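Ticket 2080 — Gripper stops short on close, cell 2, Lukham bench
Opened: 12/11/20
Site: Fallcombe
Priority: Medium
Status: Monitoring

Reported problem
Arm goes into a protective stop partway through a cable pickup. The controller shows fault 478, finger position not reached. The fault clears with a reset and the next few cycles run fine. Operator logged 12 stops during the shift. On two of them the arm had already started to lift before the stop came in, so the cell was taken out of service until we could look at it.

Checks done
Power cycled the arm and controller. No change.
Swapped the gripper supply lead for the spare. No change.
Ran open and close from the pendant with nothing on the table. No fault in a long run.
Ran the same program with a cable in the pick position. Fault came back on the second cycle.

The Kekana software was updated the week before, so we rolled it back to the previous version. Same fault, same position. Put the update back on.

Reply from Firnemum support
They asked for the close force setting and the target width. Force was at the factory value. Target width was set for bare cable, and the program had no branch for anything thicker. They said the gripper will report 478 whenever it stalls above the target width, and that the lift should wait for the grip result. Ours was using a fixed delay.

Findings

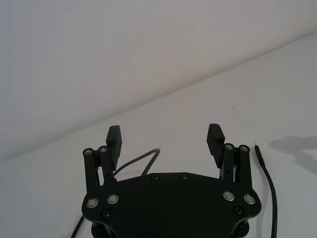
The pick routine was written for one cable at a time and takes its grip point from a taught position. It does not check what is lying there. With the fingers open over the table, one cable bends up through the gap between the pads and a second one lies just outside the right-hand linkage, plug end up. If the taught point lands on a plug, the pads stall wide and we get the fault.

Changes made
Replaced the fixed delay with a wait on the grip result — no lift unless the grip is confirmed.
Added a second accepted width for plugs.
On a failed grip the arm now opens, backs off and asks for the operator. It does not retry by itself.

Still open: the taught position needs to be redone after the bench is moved in November. Leave the cell at reduced speed until then. If 478 shows up again, save the controller log before pressing reset, as the reset wipes the width reading.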